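Noltura Manipulation Group
Minutes of the Methods Review, July, 2:00 p.m.
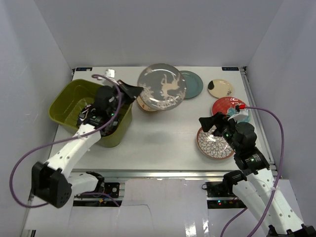

Ajith Hegde asked whether the results reported for the two-arm dish task should be accepted before the comparison with the earlier training method had been repeated on the same set of dishes. In his view the gain could come from the choice of plates as easily as from the change in method. The chair directed that the question be taken up under item 3.

1. Minutes of the previous meeting
Approved with one correction. The entry on the Pomumell software should read "installed on the test station" and should not refer to the training server.

2. Report on the dish task
The group heard the report on the Mofokeng method, under which the policy is trained first on full demonstrations and then on short corrections recorded at the point of failure. The work surface holds plates of differing color, pattern and size, together with an olive-green plastic bin, and both arms are in use. The training set consisted of 200 demonstrations. Under the revised method, 79 percent of test runs were completed without operator help. Most of the remaining runs ended when a finger plate met the rim of a dish too low and pushed it across the table.

It was noted that dishes resting on one another remain the hardest case. The policy tends to treat a stacked pair as a single object, and the report gave no separate figure for such starts. The group asked that one be supplied.

3. Discussion
Members agreed that the point raised by Mr. Hegde was well taken. The earlier method was tested on plain dishes only, and the two completion rates cannot be compared as they stand. A member observed that strong patterns, such as the black petal design on a white center, may help the policy find the middle of a plate, in which case the gain would not carry over to plain dishes. Another member thought the rim shape more likely to matter. No position was taken.

There was a short exchange on whether the arms should be allowed to work at the same time in the center of the table. The present rule, under which one arm waits while the other is in the shared area, was left in place until the comparison is finished.

4. Decisions
The result is to be recorded as provisional.
The earlier method is to be run again with the current dishes and the same starting layouts.
Runs with stacked dishes are to be scored separately.
The draft for the Hastora workshop is to be held until the new figures have been reviewed.

5. Other business
A request for more storage on the logging computer was referred to the equipment budget. The wording of the operator instructions was deferred to the next meeting.

Adjourned at 3:25 p.m.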